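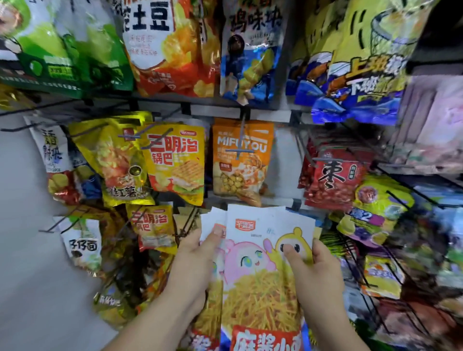 The supermarket nearest my house keeps its chips on shelves, in ranks, like a parade. You walk along, you see the brand you always buy, you take the front bag and the one behind it slumps into the gap. I have been doing this most of my adult life and I could not tell you the colour of the third bag along. I've never looked at it.

A peg wall is another matter. On a peg wall every bag is hung up by a hole in its own head and made to face you, and there's no aisle-length run of the same thing to rest your eyes on. I went in on a Friday for something to eat on the tram and came out much later with no clear idea of what had happened to the afternoon.

I can't read Chinese beyond a few characters a patient flatmate drilled into me years ago, plus whatever my phone is willing to translate before it loses interest. This turns out to be the ideal level of literacy for buying snacks. You get the noun and miss the sales pitch. 土豆, potato, fine, I know where I am. Then there's a big yellow bag with a basketball hoop on it and the words for going to work and knocking off work, and I have no idea what's being proposed, but I feel seen.

My complaint about the chips I grew up with is that they've become so embarrassed about being chips. Everything is kettle-cooked and hand-tossed and has a paragraph on the back about a paddock. Viter, whose lentil crisps my office orders by the carton, puts 109 words of philosophy on a 20-cent-piece's worth of product. (I counted during a meeting.) Zullholm has a sea salt flavour in a matte grey bag you could take to a funeral. Meanwhile a bag of fried noodle strands called 麻酱小面, sesame-paste noodles, shows you a great heap of fried noodle strands with a couple of cartoon characters sitting above it. Nobody's grandmother is invoked. You know what you're getting and roughly what your shirt will look like afterwards. 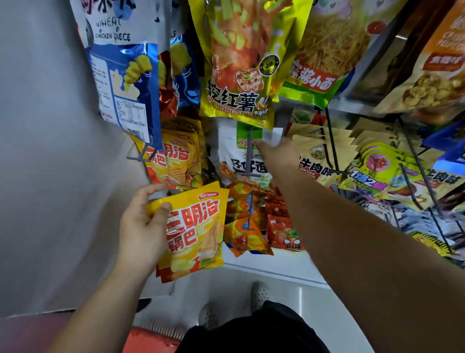 The best of the lot, for my money, is the sandwich guoba. Guoba is the crust of rice that sticks to the bottom of the pot, the bit families fight over, and somebody has had the wit to make it into triangles and name it after a sandwich. It contains no sandwich. A tomato with a furious expression was hanging further down and I gave him a wide berth, though I have thought about him since.

The case against all this is that it's too much. A friend of the minimalist persuasion says a shop should choose on your behalf, and she likes Billilico for that reason, where there are 13 products and you're made to feel that the fourteenth would be vulgar. I understand the appeal. I've also stood in Billilico eating a complimentary almond, and it was the loneliest almond of my life. Choice is tiring when it's forty kinds of home loan. When it's whether to have sweet potato fries or chicken bits, at a price that forgives you, it's about the last bit of recklessness a person with a mortgage can afford.

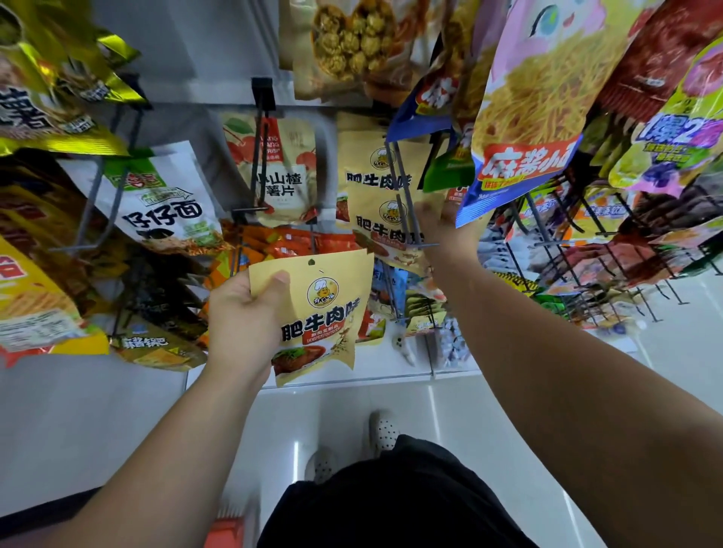
And flavours, please, with a bit of ambition. 肥牛肉味 means fatty beef flavour. Say it aloud. No Australian marketing department would let that out of the building; they'd have it down to "slow-cooked brisket style" by morning tea. Yet fatty is the entire reason anyone likes beef, and the yellow bag with the little chef on it says so in big black characters. Dvořáček, the smallgoods place near the station, used to chalk up "the fatty one" on its board for the same reason, and always ran out of it first. Now the board says "traditional".

My one piece of advice is to go with a limit. Mine was 2 bags. I bought 3, then went back in for the noodles, and ate most of them standing at the tram stop with the rest of the shopping wedged between my feet.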